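4 min read

Rosângela Falcão signs off on equipment at Sutberg, and for most of this year the equipment has been robot arms. Her advice to other small labs is to start with the boring lines in the budget.

"People come to me with a quote for the arms," she says. "I ask what they're bolting them to, and there's a silence."

Sutberg had two quotes on the table, from Plemov and Arruda. Plemov was cheaper per arm but charged separately for the cables, the mounting plates and the wrist cameras. Once those were added, the gap came down to $900 a station. Falcão went with Arruda on lead time.

The enclosure was costed on its own. Aluminium rail and patterned wall panels came to $3,896, including freight, and she would pay it again. The panels can be swapped when the team wants a different background, and the rail means an arm can be shifted without drilling into a bench.
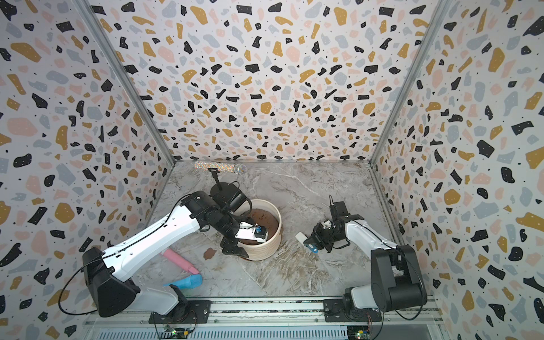

Consumables were the line she got wrong. The first budget allowed $100 a month for objects to handle. Then the team moved on to tasks with planters and potting soil.

"Soil goes everywhere," she says. "I hadn't put in anything for cleaning, and I hadn't put in spare fingertips. Those are both in there now, every month."

She also keeps a spare gripper on the shelf. The supplier quotes seven weeks for a replacement, and a two-arm station with one working gripper is no use for most of what Sutberg does.

Software was simpler. The team already had a Jostico licence, and it covered a second station at no extra charge. Falcão checked that in writing before she ordered anything.

The next decision is whether to add a third station in December or put the money into staff hours. She is leaning towards hours.

"The arms sit idle when there's no one to reset the table," she says. "I can buy another pair, but then I've got two more arms waiting on the same person."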